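Twisty puzzles

Twisty puzzles are the ones you solve by turning layers until every side is one color again. I've kept this entry going for years on our club wiki, so forgive me if it sounds more like me than like an encyclopedia (Viera Kuruc has tried to tidy it twice and given up!).

Origins

The cube everybody knows came out of Hungary in the 1970s, and it was a teaching architect who built the first one. By the early 1980s it was all over the world, and then the craze cooled off pretty fast. I got mine from a cousin in Tatmont and peeled the stickers off within a week, like everyone else in my class.

How it works

A standard cube has six centers, twelve edges and eight corners. The centers never move in relation to each other, so they tell you what color a side is going to be. I wish I'd known that at ten! Corners show three colors and edges show two, and once you start thinking in pieces and stop thinking in stickers, the whole thing gets a lot friendlier.

Methods

Most beginners go layer by layer: a cross, the first corners, the middle edges, then the last layer with a handful of move sequences you learn by heart. Faster solvers pair up corners and edges and drop them in together. Ashraf Bouzid, who taught half our club, makes people do 30 slow solves before he lets them near a timer. I did 200 and I'm still slow.

Care

Old cubes squeak and lock up. A drop of silicone lubricant inside helps a lot, and so does loosening the center screws a little, if yours has them. Go easy, though – too loose and a corner will pop out in the middle of a turn and roll under the couch.
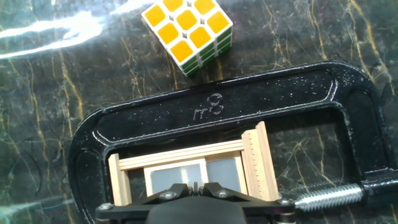
Stickers wear at the edges first, and replacement sets are cheap, so I keep a spare one in the drawer with the lubricant.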